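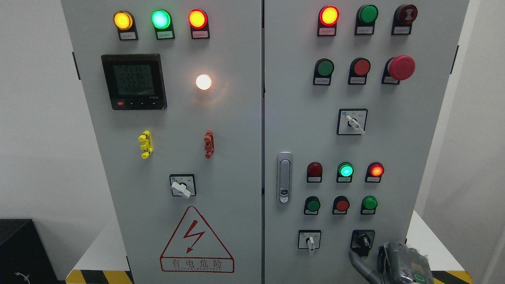
16 January 2018

Back to the Prandura site after the long December break, and the first thing I was handed was a new job title. I am now a "switching supervisor". Last year I was a person who turned knobs. The difference, as far as I can make out, is that the knobs now get turned without me and I sign for it.

The arm does the switching rounds on the two-door cabinet. Fleslow supplied it and Bremby wrote whatever goes on inside it. It has a grey gripper with a green light on it, and a much better attendance record than mine. It went at the black selector at bottom right today with the air of somebody defusing a bomb. I could have done it with my elbow while eating a sandwich, and have.

Still, the old round was 14 switching steps on a clipboard, in the cold, at five in the morning, and I can't pretend I miss the five in the morning part. What I do miss is the walk. You heard things on the walk.

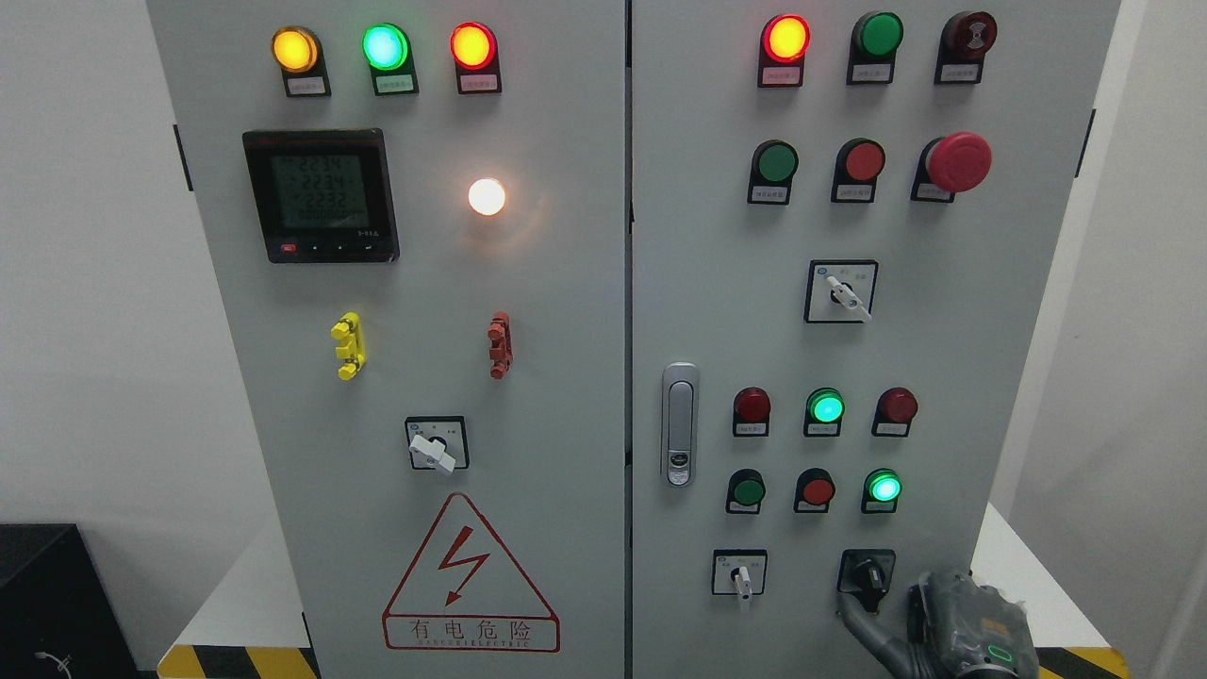
Work, continued

After lunch there was a meeting about trust. Management would like us to trust the arm. We would like management to tell us what happens to the night shift, which has gone from 9 people to 3 since the Nimri contract came in. Both sides agreed it had been a useful meeting — there were biscuits.

The younger lot are quite happy, I should say. They get to sit in the warm with the logs and learn the programming side, and one has already asked for the Bremby course. I've been offered it too. I said I'd think about it, which at my age is taken as a no.

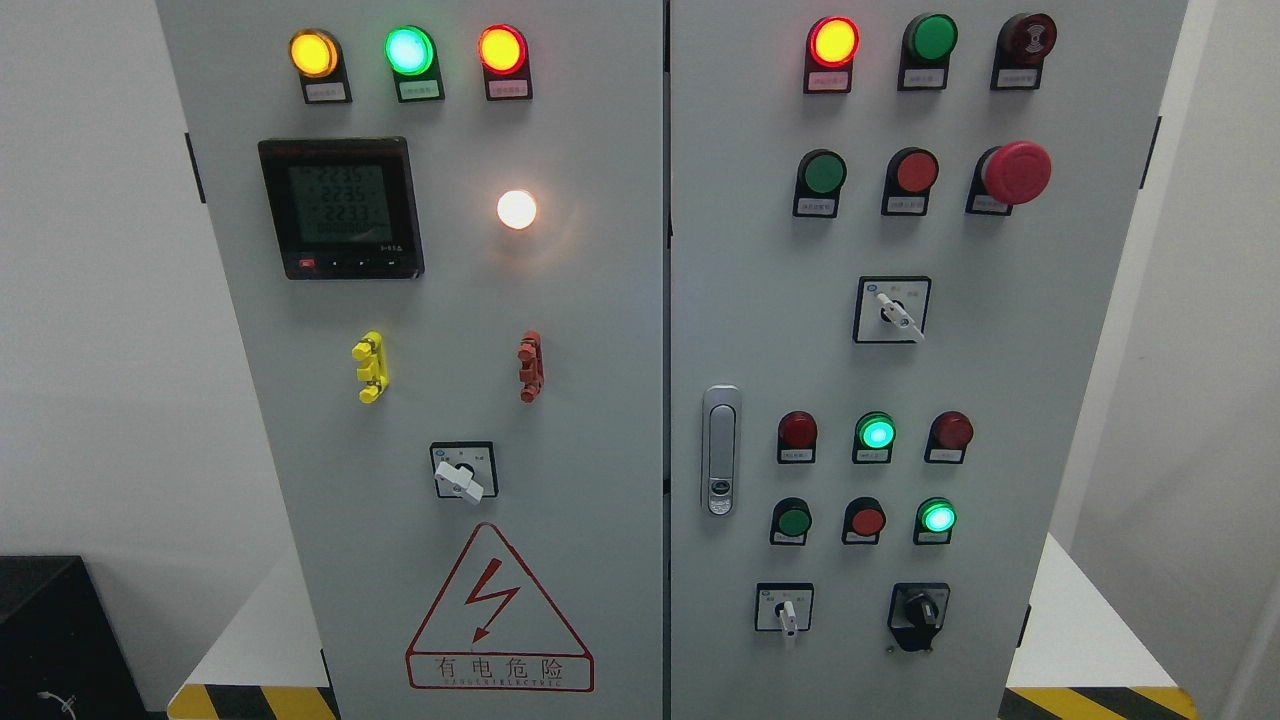
The thing I keep chewing over is the red mushroom button. The procedure says a person must be within reach of it whenever the arm is switching, so after almost 1000 pages of safety case, my job is to stand near a button and not press it. I'm rather good at it. My feet hurt, though, and I've put in for a stool.

Fish pie for tea. Must ring about the boiler.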